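Calvo – datos abiertos de dragado portuario y de mantenimiento de canales

Versión 2, publicada el 29 de diciembre de 2021

Bienvenidos, y gracias por llegar hasta aquí. Calvo es una colección de registros de campañas de dragado de mantenimiento: qué se dragó, con qué tipo de draga, qué volumen se midió antes y después, qué material salió y adónde fue a parar. Está pensada para quien planifica campañas, para quien estudia la sedimentación en dársenas y canales de acceso, y para cualquiera que haya intentado comparar dos informes de obra y se haya encontrado con que uno habla de metros cúbicos in situ y el otro de metros cúbicos en cántara (nos ha pasado muchas veces, y de ahí nació todo esto).

La primera versión salió en junio con bastante prisa y muchas ganas. Esta corrige casi todo lo que nos señalasteis y añade las campañas del estuario de Dorno, que llevábamos meses queriendo incluir. ¡Son estupendas! Tienen batimetría de entrada y de salida, partes diarios completos y una clasificación de sedimentos hecha con el mismo criterio de principio a fin.

Contenido

campanas.csv – una fila por campaña. Son 24 en total.
partes.csv – los partes diarios de trabajo, enlazados a su campaña por el campo id_campana.
sedimentos.csv – resultados de laboratorio de las muestras tomadas antes de dragar.
vertido.csv – zona de destino, método de descarga y restricciones ambientales aplicadas.
perfiles/ – 700 perfiles transversales en texto plano, uno por archivo.
notas/ – observaciones de quien transcribió cada campaña. Leedlas, por favor, valen mucho la pena.

Campos principales de campanas.csv

id_campana: identificador de texto, por ejemplo DOR-03. Las tres letras indican la zona.
zona: nombre de la dársena, canal o tramo.
tipo_draga: succion_en_marcha, cortador, retroexcavadora o cuchara. Cuando trabajaron dos equipos a la vez, aparece primero el principal y el otro va en tipo_draga_sec.
vol_insitu: volumen por diferencia de batimetrías, en metros cúbicos.
vol_cantara: volumen medido a bordo, en metros cúbicos. Vacío en las dragas sin cántara.
cota_proyecto: cota objetivo en metros, referida al cero hidrográfico local.
tolerancia: sobredragado admitido, en metros.
paradas_h: horas de parada por cualquier motivo. El desglose está en partes.csv.

Todas las cotas son negativas hacia abajo. Lo repetimos porque en la primera versión una de las zonas venía con el signo cambiado, y hubo quien calculó un canal que sobresalía del agua. Ya está arreglado, con nuestras disculpas.

Cómo se reunieron los datos

El material de partida son informes de fin de obra, partes escaneados y hojas de cálculo que nos cedieron los gestores de las zonas. El equipo de Ulthorpe hizo la transcripción y la primera limpieza; las batimetrías se volvieron a procesar después con Jekis, nuestra herramienta de mallado, siempre con la misma resolución y el mismo método de interpolación. Es la parte de la que estamos más orgullosos: por fin se pueden poner dos campañas una al lado de la otra sin preguntarse qué programa usó cada consultora.

Los partes en papel fueron lo más lento. Hay abreviaturas que solo conocía la tripulación de una draga concreta, y tachaduras encima de tachaduras. Cuando una lectura nos pareció dudosa la marcamos con el valor 1 en el campo dudoso, y el original queda descrito en la nota correspondiente.
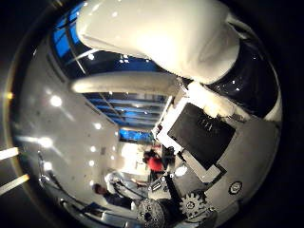
Los volúmenes merecen un párrafo propio. El volumen in situ sale de restar la superficie final de la inicial dentro del polígono de dragado, taludes incluidos. El volumen en cántara depende del factor de esponjamiento, del rebose y de cómo se leyó la sonda a bordo, así que la relación entre uno y otro cambia muchísimo según el material. En los fangos de Dorno hay campañas en las que el segundo duplica al primero. No es un error! Dejad el dato como está y mirad la densidad en sedimentos.csv antes de sacar conclusiones.

Las paradas se codificaron en cinco grupos: meteorología, tráfico, avería, ambiental y otras. La categoría de tráfico incluye tanto la espera por la salida de buques como el desplazamiento de la draga para dejar paso. En algunos partes antiguos las dos cosas van sumadas y no hubo manera de separarlas.

Sedimentos

Cada muestra lleva su granulometría resumida (porcentaje de grava, arena, limo y arcilla), contenido de materia orgánica y densidad húmeda. Los porcentajes suman cien salvo redondeo. La profundidad de la muestra se cuenta desde el fondo, no desde la superficie del agua, y esto sí es distinto respecto a la versión anterior, donde convivían los dos criterios.

No hemos incluido los análisis de contaminantes. Varios gestores los cedieron con condiciones distintas y preferimos publicar un conjunto coherente ahora y seguir hablando con ellos. Si vuestro trabajo depende de esos análisis, pedidlos directamente al gestor de la zona: el campo contacto_zona indica la oficina que los custodia.

Usos que nos gustaría ver

Nos haría mucha ilusión que alguien estudiara el ritmo de relleno entre campañas sucesivas en un mismo tramo. Hay series bonitas para eso, sobre todo en el canal exterior de Dorno, donde se repite el mismo polígono con muy pocos cambios. También se puede trabajar en la previsión de paradas, en la comparación de rendimientos por tipo de draga y en la estimación de volúmenes cuando falta una de las dos batimetrías – ya conocemos un par de intentos muy prometedores.

Para docencia funciona de maravilla. La carpeta perfiles/ se abre con cualquier editor, pesa poco y permite hacer a mano el cálculo de una cubicación antes de tocar un programa. Recomendamos empezar por DOR-03, que tiene un talud limpio, una sola draga y unos partes escritos con una letra preciosa.

Limitaciones

La colección cubre dragado de mantenimiento. No hay obra nueva ni dragado en roca, y los rendimientos que se deduzcan de aquí no sirven para esos casos.

Los polígonos de menos de 600 metros cuadrados se descartaron: con el mallado que usamos, el error de borde pesa demasiado.

Las retroexcavadoras están poco representadas y casi siempre trabajan pegadas a muelle, donde la sonda pierde calidad. Cuidado con generalizar.

Los costes no figuran. Los contratos agrupan partidas de formas tan diferentes que cualquier cifra por metro cúbico habría confundido más de lo que ayuda.

Tampoco se han corregido los partes con cero horas de trabajo y volumen positivo. Suelen corresponder a descargas terminadas pasada la medianoche y anotadas al día siguiente, pero no podemos asegurarlo en todos los casos.

Lectura de los archivos

Los CSV van en UTF-8, con punto y coma como separador y punto decimal. Sí, es una combinación rara; viene de las hojas originales y cambiarla rompía los programas de quienes ya usaban la primera versión. Las fechas van como año-mes-día y las horas en hora local, sin ajuste de verano. Los valores ausentes son celdas vacías, nunca ceros ni guiones.

Los perfiles tienen dos columnas, distancia al eje y cota, separadas por un tabulador. La distancia es negativa a babor mirando aguas arriba.

Cambios respecto a la primera versión

Añadidas las campañas del estuario de Dorno.
Corregido el signo de las cotas.
Unificada la profundidad de muestra en sedimentos.csv.
Separado vertido.csv, que antes iba dentro de la tabla de campañas.
Nuevo campo dudoso en partes.csv.
Eliminados los perfiles duplicados que dejó una exportación repetida de Jekis.

Licencia y cita

Podéis copiar, modificar y redistribuir los datos, también con fines comerciales, siempre que citéis la procedencia. Como cita basta con: Ulthorpe, Calvo, datos abiertos de dragado de mantenimiento, versión 2. Si publicáis algo, avisadnos – lo leemos todo y nos alegra el mes.

Errores y aportaciones

Abrid una incidencia en el repositorio indicando el archivo, el id_campana y el valor que os parece equivocado. Si tenéis partes o batimetrías de una zona que no aparece, escribidnos aunque estén incompletos o en papel. Una campaña con una sola batimetría también nos sirve, y para la próxima versión queremos abrir una tabla aparte con ese tipo de material.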